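Notice of Retirement: Line 4, Slitter-Rewinder
Issued by the Deltside Works to all departments

The management of the Deltside Works gives notice that the slitter-rewinder on Line 4, supplied by Hillico and known in the maintenance record as the Stutus, will be withdrawn from service at the end of April. Departments are asked to read the following statement in full before signing the sheet on the supervisor's door.

The machine was installed to cut wide rolls of film into narrow ones. It did this for 40 years. In that time it wore out 5 main drives and two foundations, and it outlasted every person who had signed for its delivery.

It is recorded that the machine ran best at night. The day shift disputed this, and the matter was referred to the engineering office, which placed a meter on the rewind shaft and found that tension was steadier after two in the morning. No cause was entered. The office recommended that difficult orders be held until the late shift, and the recommendation was adopted without discussion.

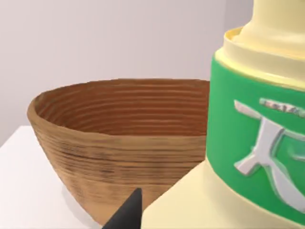

The works further acknowledges the matter of the word. Early in its service the control panel was fitted with a small display, intended to show fault codes of two characters. When the web broke, the display was meant to read 04. Owing to a failed segment, or to the way the segments had been wired, it read Oh.

Operators were instructed to enter the fault under its proper number. They did not. The log for those years contains the entry "Oh" in many hands, with the time beside it and the length of film lost. When a replacement display was ordered from Hillico, it was signed for at the gate, carried to the stores and never seen again. The stores were searched on 2 occasions. Management drew its own conclusion and did not order another.

In the last winter the machine began to report the fault when the web had not broken. The operator on duty would stop the line, walk its length, find the film whole and start again. A technician examined the panel and could find nothing wrong with it. He stayed until the end of the shift, although he had not been asked to, and his report is one line long. It states that the machine should be allowed to finish the order. 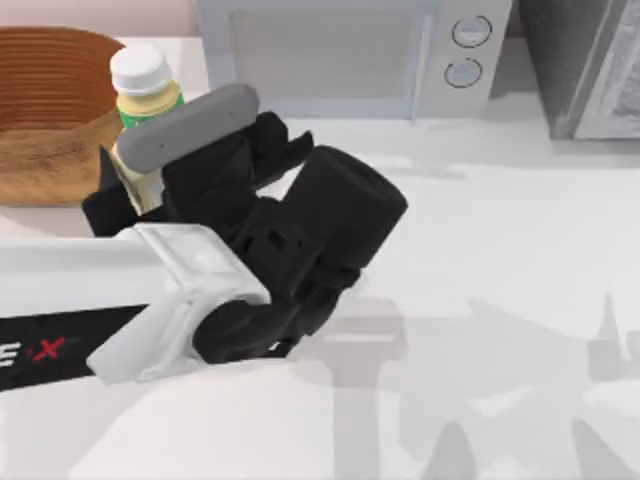 Robot arm with a small plastic bottle in its gripper.

The order was finished at ten minutes to five in the morning. The final roll was weighed, wrapped and labeled in the usual way. By agreement of both shifts it was not shipped, and the customer was sent a roll from Line 2 at no charge.

Removal will begin once the power has been cut and the knives taken out. The floor will be leveled and painted. Staff who wish to be present when the main switch is opened may attend without loss of pay – they are asked to stand behind the yellow line and to keep the aisle clear.

The display will be disconnected last. The supervisor has been instructed to write down whatever it shows, together with the time, and to enter it in the log under its proper number, or as he sees fit.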